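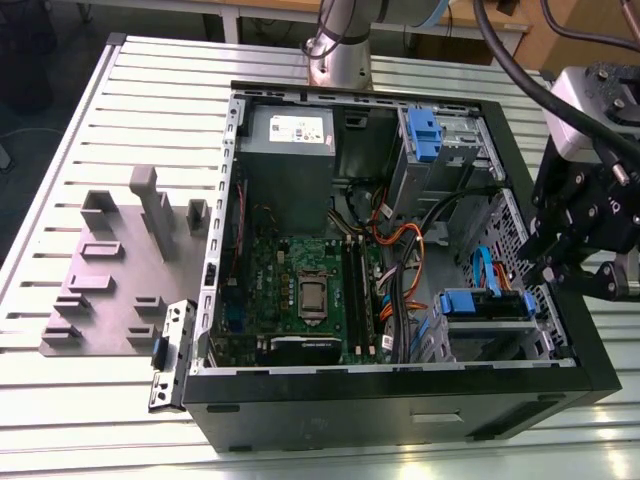 Questions we get asked about renting at Presthorpe

Most of these come up at viewings, usually on the stairs. Youssra Chraibi in the lettings office wrote the answers and will stand by them, including the ones you won't enjoy.

## Money

**What's included in the rent?**

Water, the bins and the lighting in the shared hallways. Gas, electricity, council tax and broadband are yours. If you were told otherwise by the person moving out, they were either confused or very keen to hand over the keys.

**Will my rent go up?**

Probably, at some point. We review rents once a year, in June, and you'll get a letter at least two months before anything changes. Last year the one-bedroom flats in Murthy House went up by £70 a month and the studios stayed where they were. We can't tell you what next year's figure will be, as we don't know it yet.

**Can I argue with it?**

You can, and people do. Write to the office with the rents of a few similar flats nearby and we'll look at them properly. "It's a disgrace" is a view we're happy to file, but it won't move the number. If we can't agree, the letter explains how to take it further without going through us.

**Do you take a holding deposit?**

Yes, no more than one week's rent. It comes off your first payment when you move in. It takes the flat off the market while we check references, so please don't pay it on three flats at once and see how you feel.

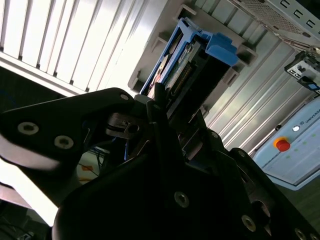 ## Moving in

**How long do the checks take?**

Seven working days if your employer answers emails. If you're self-employed we'll ask for your last tax return and a few bank statements, and we won't comment on the takeaways.

**Can I bring a pet?**

Ask us first, in writing, and tell us what it is. Cats are usually fine. Dogs depend on the flat, and on the dog. Brakari Court has no lift, so an elderly labrador on the fourth floor is something to think through before you sign anything.

**Is there parking?**

Mumano Yard has spaces and the other two buildings don't. A space is £500 a year, paid up front, and there is a waiting list. Residents' permits for the street come from the council, at whatever pace the council happens to favour that month.

## Living here

**Something's broken. Who do I tell?**

Use the repairs form and attach a picture if you can. For no heating, no water or water where it shouldn't be, ring the office number, which goes to a real person out of hours. A squeaky cupboard at 2 a.m. can wait until morning, however personal it has become. 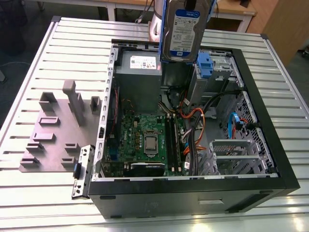
We aim to look at urgent repairs within 4 hours and everything else within ten working days. When we miss that, you should hear from us before you have to chase — and if you don't, chase.

**Can I paint the walls?**

Yes, provided you ask, and put them back to a plain colour when you go. We've seen the aubergine bedroom. It needed a lot of undercoat.

**How much notice do I give?**

Whatever your agreement says, in writing. An email counts. Mentioning it to the window cleaner doesn't.

**When do I get my deposit back?**

Within ten days of us agreeing the amount. Clean the oven. Nearly every deduction we make starts with the oven.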